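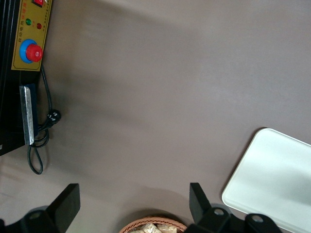
Looking at a used bandsaw for the garage, seller wants 1,790 and wont move on price. Runs fine, he says. My problem is the labels — I don't read Chinese, and the yellow panel has a whole line of it running up the side. Red rocker switch and the big red stop button I get. Is it dumb to buy a machine with no English manual?

Jirayu Boonchu
2 min read
Filed under: Tools & Workshop > Buying Used

Gleice Godoy
Not dumb. Phone translate app does labels ok. Bigger thing is parts — ask for the blade length and the motor plate before you pay anything. Offer 1,642 cash and see.

Onsri
Check the voltage!! Mine needed a new circuit, 200 extra for the electrician. Also test the stop button while its running, then make sure it stays off til you reset it.

Diklow
depends on the saw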